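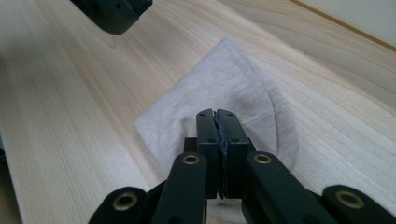 ## Notebook entry, August: folding and pairing station

Entry opened at 7:40. It covers the hand-gripper trial at the sorting table, the state of the tooling, and the changes to duties at the table that have been agreed so far. Colleagues on the later shift are asked to add their remarks below the last section and to leave the existing text as it stands.

The purpose of the trial remains as set out in the first entry of this series. The Buchanan laundry intends to transfer part of its small-item work to the Drolline cell. Before that happens, the handling motions are to be performed by staff with hand-held grippers of the same jaw pattern as the cell, so that the cell is taught from the way the work is done at this site. The items in scope are socks, small knit pieces and face cloths. Sheets, gowns and anything with buttons stay with the present method.

### Terms used in this notebook

- **Pass**: one item taken from flat or crumpled to its finished state and set down.
- **Pinch**: closing of the jaws on a single fold of fabric.
- **Double pinch**: closing on two layers where one was intended.
- **Release**: opening of the jaws with the item left in place.
- **Reject**: a pass stopped by the operator. Rejects are recorded and kept.

The word "failure" was used in earlier entries for both rejects and double pinches. It should no longer be used in the log. Two operators had understood it as a remark on their own work, and the totals from that period can't be separated by cause.

### Passes recorded

The target for this block was 474 passes, divided evenly between the two operators on the table as far as the shift plan allowed. The target was met before the afternoon break. Of these, 16 were logged as rejects. The reasons entered were:

1. Double pinch on ribbed knit, with the under layer dragged along.
2. Fabric slipping out of the jaws on the lift.
3. Operator stopped after losing track of which end was the opening.
4. Log entry missing or unreadable, pass discounted as a precaution.

The third reason deserves attention. By hand, an operator finds the opening of a sock by touch and doesn't look for it. With the gripper there is no touch at the fingertips, and the opening has to be found by eye. Both operators reported that this was the most tiring part of the work. It also slowed them more than the gripping itself. The time sheet supports this in a general way, although it was not designed to separate looking from moving, and no figure should be quoted from it.

Light-colored items on the pale table are harder to read than dark ones. A darker work surface has been suggested. Pleltus, who supply the cell, have asked that the surface not be changed in the middle of a block. The request has been accepted for the present block only. The question should be raised again at the next planning meeting, with the operators present.

### Procedure at the table, as amended

The following replaces the sheet taped inside the supply cabinet. The old sheet should be removed when the new one is printed.

1. Check both jaws for free movement before the first pass. Open and close fully four times.
2. Look at the pads. Enter their condition in the log in plain words.
3. Lay the item on the table. Don't smooth it beforehand unless the plan calls for a flat start.
4. Approach from the near edge with the jaws open.
5. Pinch a single fold. If two layers come up, lower the item, release, and enter a double pinch.
6. Complete the fold or the pairing at normal working speed. Operators should not slow down for the benefit of the recording.
7. Release, withdraw straight back, and pause before the next item.
8. Change hands or stop after 200 passes in one shift, whichever the operator prefers.

Step 8 is new. The previous version set no limit. An operator raised soreness at the base of the thumb, and the occupational health office was asked for its view. The office has recommended a limit and a longer rest in the middle of the shift. The limit applies to everyone, including supervisors who take a turn at the table. It should not be treated as a quota.

### Condition of pads

Pad wear is now the chief maintenance item. The inner facing frays along the edge where it meets the fabric, and once an edge has lifted, it continues to peel with use. A lifted edge may catch on fine knit. No snag has been entered in the log for this block, but the risk is plain enough that the inspection in step 2 should be carried out again after each break.

Replacement pads are to be ordered through Ultine, the present supplier of consumables for the site. The order should specify pad and adhesive together. On the last occasion the pads came alone, and general-purpose glue from the workshop was used in its place. That glue should not be used again. Pads with visible tearing may be used for practice but not for recorded passes, beginning with the next block. Passes already recorded with worn pads will be kept and marked, as the cell will also have to work with pads that aren't new.

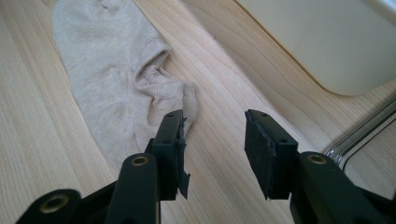 ### Changes to duties

This section was requested by the staff representatives and will be copied to the notice board once it has been reviewed. It records what has been agreed and what has not.

**Agreed.** No position at the sorting table will be withdrawn during the trial. Operators who work with the grippers do so within paid hours and are counted as present at the table for staffing purposes. Production targets for the line are lowered on the shifts concerned, so that colleagues who remain on hand sorting don't absorb the difference. This last point was not observed in the first block. The targets had been left unchanged in the planning system, and the two people on hand sorting stayed late to clear the carts. The correction has been made and the additional time has been paid.

**Agreed.** When the cell begins work, one operator per shift will be assigned to it as attendant. The attendant loads items, clears rejects, inspects pads and decides when the cell is to be stopped. The attendant's decision to stop doesn't require approval. Training for this duty will be offered first to those who have worked in the trial, and then to the rest of the table in order of service.

**Not agreed.** The pay grade of the attendant duty remains open. Management regards it as equal to the present sorting grade. The staff representatives hold that inspection and the authority to stop the cell place it one grade higher. Both positions have been submitted in writing. Until the matter is settled, no person should be asked to sign the revised job description.

**Not agreed.** The use of recordings for any purpose other than teaching the cell. The present understanding is that they may not be used to compare operators with one another. Management has stated this orally. The representatives have asked for it in writing and the text hasn't been received at the time of this entry.

### Observations from the operators

These are given in substance and without attribution, as requested.

The work with the gripper is quieter than ordinary sorting and more isolating. At the normal table, two people face each other and talk. At the trial table, operators found themselves silent for long periods, partly from concentration and partly from uncertainty as to whether speech was being recorded. It was confirmed that sound is not retained. Conversation resumed after that.

One operator stated a preference for the gripper over the afternoon carts, mainly for the change of pace. The other would accept the attendant duty but would not wish to do recorded passes indefinitely. Both asked what would become of their skill in pairing by touch if most of the small items went to the cell. No answer could be given. It is noted here so that it isn't lost between meetings. A rotation between the cell and hand sorting has been mentioned informally and would at least keep both kinds of work in practice. It needs a proper proposal with hours attached.

Operators also pointed out that the plan assumes items arrive singly. In practice, they arrive tangled, inside out, and now and then with another sock inside. Whoever loads the cell will be doing that separation by hand. The loading time in the Pleltus estimate doesn't appear to include it. The estimate should be returned with this comment before the next block is scheduled.

### Items carried forward

- Print and post the amended procedure. Remove the old sheet.
- Order pads with adhesive through Ultine.
- Mark the log entries recorded with worn pads.
- Return the loading estimate to Pleltus with the comment on tangled items.
- Obtain the written statement on use of recordings.
- Put the darker surface on the agenda.
- Ask for a draft of the rotation, with hours.

Entry closed at 4:15 p.m. The log for this block is in the gray binder, second shelf. The pages for the final hour were entered in pencil and need to be gone over in ink.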